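Visit to the Staltholm kitchen sessions
2/8/23

Last month I was invited, together with Devendra Sengar from our parts group, to see how the Staltholm team collects hand movements for teaching robot arms. I had read their notes before the trip, but reading is one thing and standing in the kitchen is another. The sessions are held in an ordinary home kitchen, with tiles, a microwave oven and the gas hose on the wall, and the visitors must stand in the doorway and keep their elbows close.

Khôi Bùi received us and explained the day. The task was chopsticks. The operator holds one gripper in each hand, takes a chopstick from the cloth and puts it in the utensil holder, and then the next one. It sounds like a job for a small child. Devendra said so, and Khôi kindly let him try it. 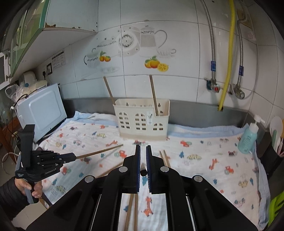
Chopsticks on the counter, with the cream utensil holder at the back.

I must report that Devendra was not fast. The difficulty is the angle. A chopstick is thin and likes to turn between the fingers, so when you arrive over the holder it is pointing at the wall and you have to correct with the wrist. Khôi told us that new operators need some 200 attempts before their movements become calm, and that the early attempts are kept also, in a separate folder named Gondow after an old project.

We asked many questions about the finger pads. The team has tested a smooth pad and a ridged pad, and prefers the ridged one for wood. Worn pads are changed after 400 picks, even if they still look good, and the change takes two minutes with a small screwdriver. 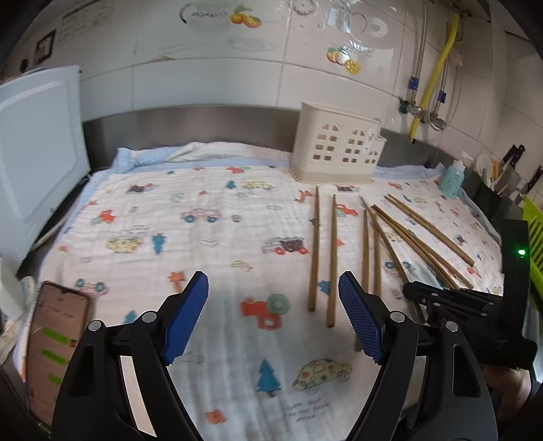
The cloth was another thing we discussed for a long time. On a bare counter the chopsticks roll away when a finger touches them, and on a cloth they stay, but the cloth can be pinched and pulled up together with the stick. Khôi prefers to have this problem in the recordings, as real kitchens are full of soft things. Devendra would start with a plain surface and add the cloth later. They did not agree, and they continued the discussion over lunch - we had very good noodle soup.

Our group will send a set of Manix pads to Staltholm for comparison. If you would like to join the next visit, please write to me or to Devendra, and mention if you want to try the grippers yourself. The places are few, as the kitchen is small.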